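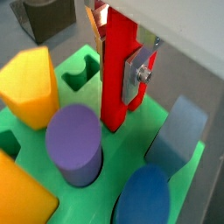

## Cirthorpe Toy Lending Service: Officer's Diary, 1 April 2019

Arrived at Breltance House at twenty past eight. The heating had been left on its winter setting and the front store was uncomfortably warm. I turned it down and entered the reading in the building log. The post contained two renewal forms, a catalogue from Badawi and a letter from a parent asking whether the service would consider longer loans during school holidays. The letter has been acknowledged and will be put to the next service meeting.

The morning was set aside for the shape sorters, which have been waiting for inspection since February. I began with item 578, the green board with the upright blocks. It is among the most requested toys in the under-fives section and had a waiting list when it was withdrawn. The record card shows one previous inspection, signed in a hand I do not recognise, with the single remark "satisfactory". I should prefer future entries to say what was looked at.

### Item 578, pieces

The pieces were taken first with the board set down flat. The orange block has softly rounded edges and I have no concern about it. The yellow pentagon is listed on the card as "house", and two families have used that word when returning it, so I have left the name as it stands and added "pentagon" in brackets. The purple cylinder belongs in a round hole and is entered under its colour. The service's rule is that pieces are recorded by shape first and colour second. With two cylinders on the card the colour matters a good deal, and I have underlined it in both places.

The names on the card were otherwise in poor order. The star had been written in twice, once in pencil. The cube was described as "grey", which would mislead anyone checking the item at the desk; it is a greyish blue. I have written out a new card and kept the old one behind it, as the retention schedule requires.

I then turned to the rectangular pieces. The red one was the subject of a note from the desk, which read "long red, please look at end". I passed a fingertip along each edge and found nothing that would catch a child's hand or sleeve. The note has been initialled and filed with the card. 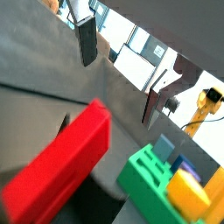
*Red rectangular block, item 578.*

Uzma Janjua joined me at half past ten and we went through the cleaning procedure together. She has asked for some time that the written version be brought into line with what is done at the bench, and I agree with her. The present sheet instructs staff to "wash all parts thoroughly", which gives no guidance on the holes, where crumbs and modelling dough tend to collect. We settled on the following wording, to be used from tomorrow:

- Remove every piece from the board before cleaning.
- Wipe the top and sides of the board with warm water and a small amount of the approved detergent.
- Clean the inside of each hole with a soft brush, paying particular attention to the points of the star.
- Rinse, dry with a clean cloth, and leave the board on the rack overnight.
- Wash and dry the blocks separately. Do not return damp blocks to the bag.

Uzma suggested a sixth line about inspecting the underside. I was inclined to leave it to the inspection sheet, but she pointed out that the two tasks are often done by different people on different days. The line will be added once we have agreed how it should be phrased.

We also considered the order in which pieces should be put back when an item is checked at the desk. At present each member of staff follows a personal habit. My own is to seat the large shapes first and finish with the cylinders, whereas Uzma works from the front of the board to the back. Either is acceptable provided that every piece is tried in its own hole. It is not sufficient to look into the bag and judge that it seems full. A wedge was missed in exactly that manner last autumn and the family was put to the trouble of a second journey.
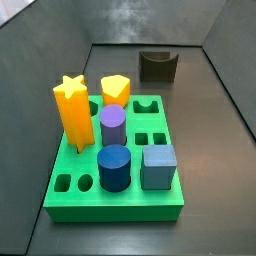
The star takes longest to seat and should be allowed the time. It will only go down when its points are lined up with the slot, and a borrower in a hurry is apt to press on it. I have drafted a sentence for the loan leaflet asking adults to let the child turn the piece, and to refrain from forcing it. The leaflet is to be kept to a single sheet, so something else will have to be shortened. The paragraph on parking is the obvious choice.

Lunch was taken at one o'clock. In the afternoon I telephoned Badawi to ask about spare pieces. The person I spoke to was courteous but could offer only complete sets, and the price quoted was higher than that in their catalogue. I asked for this to be confirmed in writing. I have made no commitment and shall ask Zulico for a comparison before anything is ordered. Zulico's delivery to us in February was a week late, which should be borne in mind, though the goods themselves were sound.

The quarterly return was completed shortly after three. Loans for the period stand at 820, and the register now holds 573 items, excluding those awaiting repair. Active family memberships are at 307. I have sent the return to the district office with a covering note drawing attention to the sorters and puzzles, for which demand continues to exceed what can be kept in circulation. The note repeats our request for a second drying rack. The existing rack is fully taken up by mid-afternoon on any day when boards are washed, and trays have to be left on the sill.

One family called without an appointment at a quarter to four to return a set of stacking cups. The set was complete. The child asked after the green board by name, calling it "the star one", and was told that it would be available again shortly. I have placed the family next on the list after the two already waiting.

Matters carried forward:

- Item 578 to be cleaned under the new procedure, then returned to the shelf.
- Underside inspection: wording to be agreed with Uzma Janjua.
- Written price from Badawi; comparison from Zulico.
- Loan leaflet: new sentence on seating the pieces, parking paragraph to be cut.
- Remaining sorters to be inspected, starting with the small wooden one, whose bag needs a new drawstring.

Locked the front store at ten past five and left the key in the safe.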